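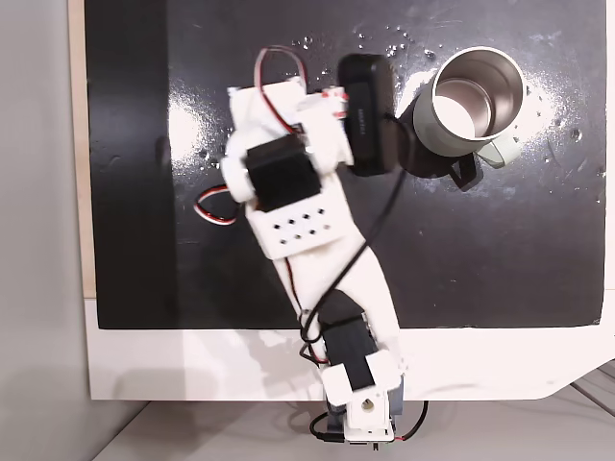

A pale sage-green mug and a white robot arm on a glossy black board.

Grenby is shutting its oldest region, and you have 90 days to move

19 September 2018

If you rent a server from Grenby and you picked the Dostthorpe region when you signed up, go check your inbox. The email landed this morning with the very sleepy subject line "Changes to your service" and I nearly archived it with the newsletters. What it says is that Dostthorpe is closing, new servers there are switched off as of today, and everybody still running something in the region has 90 days to move it to Gimside.

I've had a little box in Dostthorpe for years (it runs this site, my feed reader and a chat bot that three of my friends still talk to), so I spent most of lunch reading the fine print and then pestering people at Grenby with questions. They were pretty good about it!

First, the reason. Dostthorpe was the first region Grenby ever opened, and it sits in rented space in somebody else's building. The lease is up and they don't want to renew. Manon Paquette runs the network side over there, and she told me the racks are full, the power is capped, and every time they want to swap out a switch they have to book a slot with the landlord. "We've been putting plasters on it for two years," she said. "Gimside is our own room. I can walk in with a cable." Fair enough.

Now the part you probably care about. There are 131 accounts with at least one running server left in Dostthorpe, which is fewer than I would have guessed. Most of those are one-server accounts like mine. Grenby says it will email each of them again in November, and anything still running when the 90 days are up gets powered off and snapshotted. The snapshot will be kept, but they wouldn't tell me for how long, and the FAQ page is blank on that too. I asked twice. I'd treat it as a very short safety net and not as a plan.

You get two ways to move. The first is the button. There's a new "Move region" entry in the control panel, under the same menu as resize, and it shuts the server down, copies the disk over and boots it again in Gimside. The second is to do it yourself – build a new server, copy your stuff across, point the DNS at it, turn the old one off. If you go that way they won't bill you for the second server for the first 8 days, as long as you tag it the way the email tells you to. Don't skip the tag. The credit is worked out from it automatically, and support told me they'd rather not be fixing invoices by hand all fall.

The big catch with both is that your IP address changes. Dostthorpe addresses belong to the landlord's block and can't come along. For a web site behind a domain name that's a small annoyance. You drop the TTL on your records the day before, move, update, wait a bit. For anything where somebody has typed your address into a firewall it's a bigger one, and mail is the one I'd worry about most. New address, no sending history, and you'll need to set up reverse DNS all over again. Grenby's docs do mention reverse DNS but it's way down the page, so consider this me waving my arms at you.

Private networking is the other thing to watch. It doesn't cross regions, so if you have an app server talking to a database server over the internal addresses, moving one of them will cut them off from each other until the second one arrives. Kaiwen Ding, who hosts a booking system there for a handful of small hotels, has exactly that setup and wasn't thrilled. His plan is to put the database in Gimside first as a replica over an encrypted tunnel, let it catch up, then promote it and bring the app server over in the same evening. He's done a dry run already (on the day of the announcement, which I find slightly terrifying) and the bit that bit him was a connection string with the old internal address hard-coded in a cron job. So grep your cron jobs. Grep your backup scripts too while you're in there.

Speaking of backups, the weekly ones you may be paying for don't follow the server. They stay in Dostthorpe and go away with it. If you want an old one, restore it to a fresh server or pull the files down before you move. I'm taking a plain old database dump and a tarball of my home directory, and sticking both on the drive in my desk drawer, same as I do before an upgrade.

I tried the button this afternoon on a test server so you don't have to go in blind. It was a small one with a 6 GB disk in use and nothing on it but a web server and some junk files. The panel sat on "Copying" long enough for me to fix a sandwich and eat it, and then the server came up in Gimside with its new address and everything where I left it. One wrinkle: my firewall rules in the panel were still attached, but the one rule that named the old address was still naming the old address. I had to edit that by hand. Yaqin Shi on the support team says that's how it's meant to work, they don't want to guess at your rules, and she's asked for a warning to be added to the move screen. It wasn't there when I looked.

If you deploy with Yu, you'll want the latest release before you start. The older ones have the region list baked in and will just tell you Gimside doesn't exist. Zhiqiang Pan put the fix out last night, and it also lets you set the region per server in place of one setting for the whole project, so you can move things over one at a time. I ran it against my test project and it did what it said. There's an open bug about it losing volume names with spaces in them, so, you know, maybe rename those.

Prices in Gimside are the same for every size Grenby sells. The smallest legacy plan, the one they stopped selling a while back, isn't offered there to new customers but you do get to keep it if you move with the button. You don't get to keep it if you rebuild by hand! That's in the email, second to last paragraph, and I suspect a lot of people are going to miss it. I'm on that plan, so the button it is for me.

Wanting Ding is collecting moving notes in a thread on the Grenby customer forum, and there's already a decent checklist for mail servers in there, plus a long argument about TTLs that you can safely scroll past. Add yours if you hit something odd. I'm doing my own move on Saturday morning, so if this site is down when you go to read it with your coffee, try again after lunch.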